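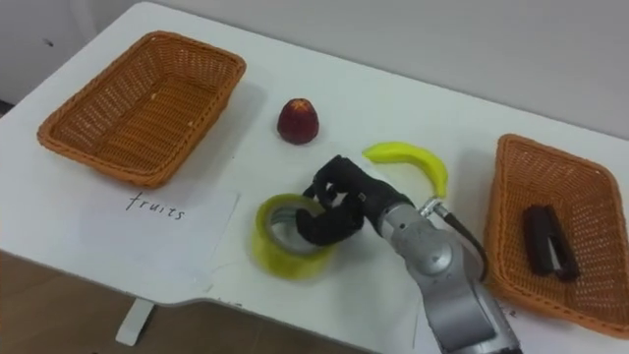
Nighat Dhanial wrote that her sister bought a Fondton stain rub for a white desk, and it left a dull patch worse than the ink.

That's roughly my worry. The seller says the rub lifts marker and biro from any white tabletop in 2 minutes, for 54 pounds a tub. I find that hard to swallow. Has anyone in Ostcombe tried it, or is there something cheaper that does the job?
Anum Ghumman

Damián Benítez
Jan 6, 2022
Don't bother. It's washing-up liquid with a nice lid, if you ask me. Try toothpaste.

Areti Dimitriou
I wouldn't use toothpaste – it's gritty and it scratches. What is your top made of? "Any white tabletop" covers painted wood, melamine and glass, and I don't believe one paste suits all of them.
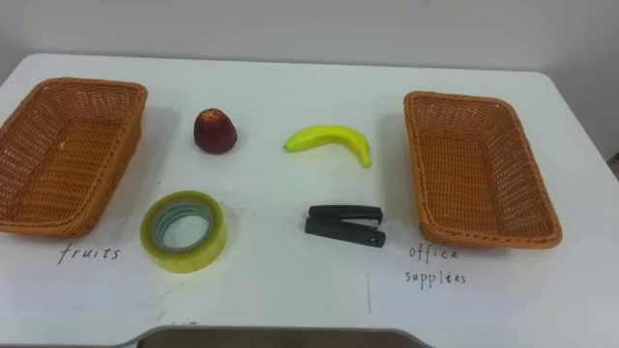

For melamine I put a little surgical spirit on a cotton pad, dab, wait a moment and wipe with a damp cloth. Test it underneath first. On paint I'd leave spirit well alone, as it can take the finish off with the ink. Old biro may never shift completely, whatever the tub says. I bought a similar product from Brirnness in June and got through five cloths before giving up – they did refund me, but only after two emails.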